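**Clirkurano Hex: porcelain floor and wall tile, grey and pale beige-white**

Right then, tiles. I've been selling these from the Plonthorpe shop longer than anything else we stock, and I still get a little bit excited when a new pallet turns up. If you've landed here from a search for hexagon tiles and you're already cross-eyed from looking at a hundred of them, put the kettle on and I'll try to tell you what you need to know about this one.

The Clirkurano Hex is a matt porcelain tile in two sizes. The large one is meant for floors and comes in a mid grey with a bit of speckle in it. The small one is for walls and comes in a pale colour that the maker calls Chalk, though I'd say it's nearer the inside of an oyster shell. You can put the large one on a wall if you like (I have, behind my own bath, and I love it), but please don't put the small one on a floor. It's a thinner tile and it isn't rated for being walked on.

### What you get

- Large hex, grey, 9 mm thick, floor or wall
- Small hex, Chalk, 6 mm thick, wall only
- 22 large tiles to a box
- Both sizes frost proof, so the large one is fine in an unheated porch
- Matching half tiles for straight edges, sold singly

I get asked about the half tiles a lot. With squares you can usually fudge the edge of a room with one straight cut, but a hexagon gives you a zigzag all the way along, and you'll be cutting every single one of them. Buying the halves for your longest wall saves a whole afternoon and a fair few blades. They cost a touch more than they should, I know, and I've moaned to the maker about it.

### Choosing your grout

People spend weeks picking the tile and thirty seconds picking the grout, and then they ring me! With hexagons the grout is half the look. A pale one on the grey floor gives you a crisp net pattern and shows every muddy paw. Go darker and the floor calms down, and it'll forgive you for not mopping. My favourite with the large grey is Rirside Peat, a very dark brown with some grey in it. For the Chalk I'd go for Rirside Pebble, a soft grey that picks out the shapes on the wall without shouting.

Whatever you choose, mix a little and let it dry on an offcut first. Wet grout lies to you. It dries much lighter, and I've had customers in tears over a floor that looked perfectly lovely again by the next morning.

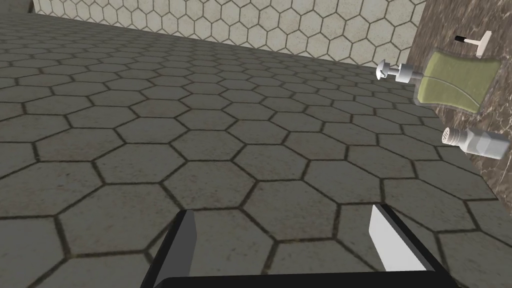 *Grey hexagons on the floor with smaller pale beige-white ones on the wall.*

If you're doing both in one room, do the wall last. I know plenty of tilers who swear by the opposite, and they're welcome to it, but I find it so much easier to bring the wall down to a finished floor than to slide a floor in under a wall. Cover the floor with thick card while you work. Old dust sheets won't do, the adhesive goes straight through them and you'll be on your knees with a scraper.

Setting out matters more than anything. Lay a dry run right across the room before you open the adhesive, and look at it from the doorway, as that's where you'll see it from every day for the next however many years. Shuffle the lot sideways until you're not left with silly slivers on the side you notice. Then go round the room with a pencil and mark your lines, and only then start sticking.

### Adhesive, sealing and the rest

We supply the Caruso flexible adhesive with these and I wouldn't use anything else over a wooden floor. It's slower than the rapid-set stuff, so you've got time to nudge things about, and with hexagons you'll want to nudge. On a concrete floor you can be less fussy. Leave it overnight before you grout, longer if the room's cold. We did the shop loo in February and it took an age!

The tile itself doesn't need sealing. The grout does, particularly a pale one in a kitchen. Mop with warm water and a drop of washing-up liquid and stay away from anything waxy, it sits in the matt surface and goes patchy.

### Samples and delivery

You can have up to 4 samples posted free, any mix of sizes, and I'd really urge you to do it. The grey shifts a lot between morning light and a warm bulb, so move the sample round the room for a few days and prop it where it'll live.

Boxes are heavy. Our van drops at the kerb and the driver won't carry them upstairs, so have a willing friend handy. Check every box before it's signed for and order a spare while you're at it, as colour does vary between batches and I can't promise a match a year later. Unopened boxes can come back to Plonthorpe for a refund, opened ones can't, and half tiles are yours for good once they've left the shop.

Prices were last updated in May 2018 and include VAT. Trade customers, give us a ring and ask for the other list.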